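Poker set case, chips never go back in right

darcy_h
Joined in July, mostly lurking. I bought a used chip set with the black aluminum case, the kind with egg-crate foam in the lid and little silver latches. Every time we finish a game it takes me forever to get the chips back in. Do you all stack them first and then lay them down, or drop them in a few at a time? Mine end up leaning all over and then the lid won't shut.

Trornik177
Stack on the table, squeeze from both ends, tip the whole thing sideways into the slot. One color per row. Don't go a few at a time, that's how you get the leaning.

capucine_j
Disagree with Trornik, sorry! I tip a full stack and it explodes across the kitchen floor, and then I'm fishing chips out from under the fridge at midnight. Small handfuls, and push each bunch up against the end of the tray before you add more. Slower, sure, but I've got small hands and it works for me.

Trornik177
Try half a row then. Still faster than handfuls.

RLis
Cards first, in the middle, before any chips. If you leave the cards for last the chips creep over and you have to shove everything back out of the way. Also what chips are these? If somebody swapped in thicker ones than the case was made for, no method is going to help you.

darcy_h
No idea on thickness, the seller just had them in a shoebox next to the case. I tried the half row thing tonight and it's way better, thank you!! Green went in fine on its side, then the orangey brown ones, and the blue deck is in the middle like RLis said. 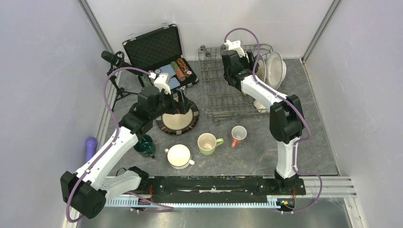
The striped ones still bug me though. It's a short stack, so they don't fill up their row and I figure they'll slide around the second I pick the case up. Do people stuff something in the gap? I was thinking a folded dish towel but that seems bulky.

capucine_j
Second deck of cards if you have one. Or a rolled up sock, lol. A clean one.

RLis
I wouldn't stuff anything. Close it, carry it flat, done.

Trornik177
Nobody carries those flat, the handle's on the side. Get a few more striped chips and fill the row.

darcy_h
Sock it is for Thursday, then I'll look for more chips.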